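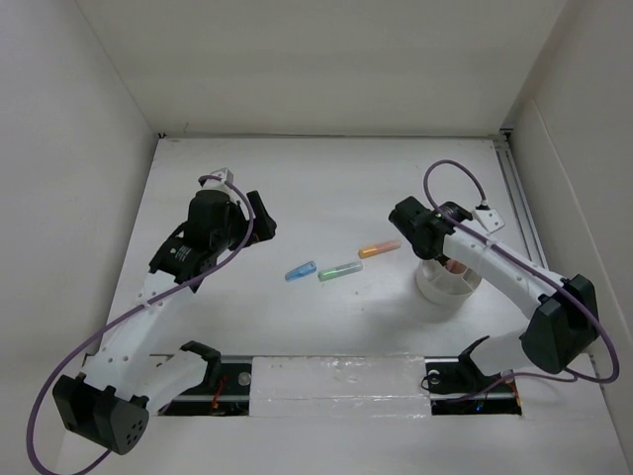

Byung-chul Geum wrote to us after the December open house to ask why every lab budget he had seen put the arms on the first line and the table on the last, and whether anyone had ever tried it the other way up. We have! His note is how this page got started, and the questions since then have come from schools, small shops and a couple of very determined hobby clubs. We love getting them, so keep them coming.

Last updated 7 June 2019

Do I need two arms or one?

Start with the job. Picking an item off a table and dropping it in a bin is fine with one. If something has to be held while something else happens to it (a cap pulled off, a pouch opened, a cup steadied while it gets filled), you'll want two, and you'll want them early, because adding the second arm later means a new mounting plate and most of a week of redoing your reach limits. At Parklow we bought one, ran it for a season, and then did exactly that. The second arm was worth every cent and I still wish we'd ordered the pair.

What should the first purchase order have on it?

Arms, controllers, grippers, a rigid table, power, an emergency stop for each side, and a spare set of cables. After that, whatever cameras your software needs. People forget shipping. Ours came on a pallet and the carrier wanted a dock or a lift gate, neither of which we had.

How much should I set aside for the small stuff?

We keep $1274 a year in a line called "bits." That covers fasteners, cable sleeves, finger pads, zip ties, replacement connectors and the objects the arms practice on. It sounds like a lot for zip ties until you've had a connector go on a Friday-deadline kind of week and been able to just open a drawer.

Can I lease?

Yes, and for a first project I think it's a great way in. Drovano quoted us a lease with service included and Drirkeck quoted a straight sale with service billed by the visit. Read the return terms closely on any lease. Ask who pays freight back, what counts as normal wear on the fingers, and whether you can swap grippers in the middle of the term.

What do I practice on before the real parts arrive? 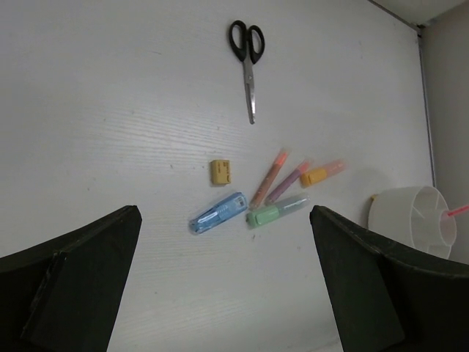
Practice objects deserve their own budget line, even a tiny one. Ours is $70 and it goes further than anything else we buy. Head for the school supplies aisle and get a mix of shapes and surfaces — highlighters, an eraser, a correction tape dispenser, scissors, a pen holder with dividers inside. Light and round is a different problem from flat and small, and scissors are a wonderful headache for anyone planning grasps. Buy doubles of whatever you like best. Stores change their stock and you'll want the same item again in six months.

Which grippers should I budget for?

Plain two-finger ones to begin with. They do a surprising amount, and you can change the fingertips long before you need to change the whole hand. Put $300 toward fingertips in year one if you can. We went through three shapes before we settled, and the wide ones that we nearly didn't order ended up staying on.

Suction is worth a look if your parts are flat and sealed. It needs air, air needs a compressor, and the compressor needs somewhere to live where people can't hear it.

How big should the table be?

Bigger than the reach drawing says. Leave room for the elbows, which swing out farther than you'd guess from the catalog page, and leave slack for the cables. Lynch makes a table with a side rail for fixtures that I'm very fond of. A light, matte top makes life easier for the cameras, though it shows every speck, so put a pack of cloths on the order too.

Do I need walls around it?

That's a question for your safety review first, and please do have one. Separately from safety, plain panels on the back and sides are a nice thing to have for the cameras. Ours cost less than a service visit and took an afternoon to put up.

How long from order to first run?

Quotes came back to us in 20 days. Delivery was longer, and the electrician longer still. If your building needs new outlets, call about those the same day you ask for quotes. Book training for after the arms are bolted down, too. We had ours in a classroom with slides and remembered very little of it by the time the crates came.

Who should be in the room when we decide?

Whoever will be clearing jams in month four. Bring them to the demo and let them drive! They'll ask about the reset procedure and whether the covers come off with one tool or three, and the answers to both belong in your comparison sheet.

Can I see your comparison sheet?

Sure. Write to the Parklow front desk and ask for the equipment planning sheet. It has tabs for lease and purchase, and a blank column for a third vendor.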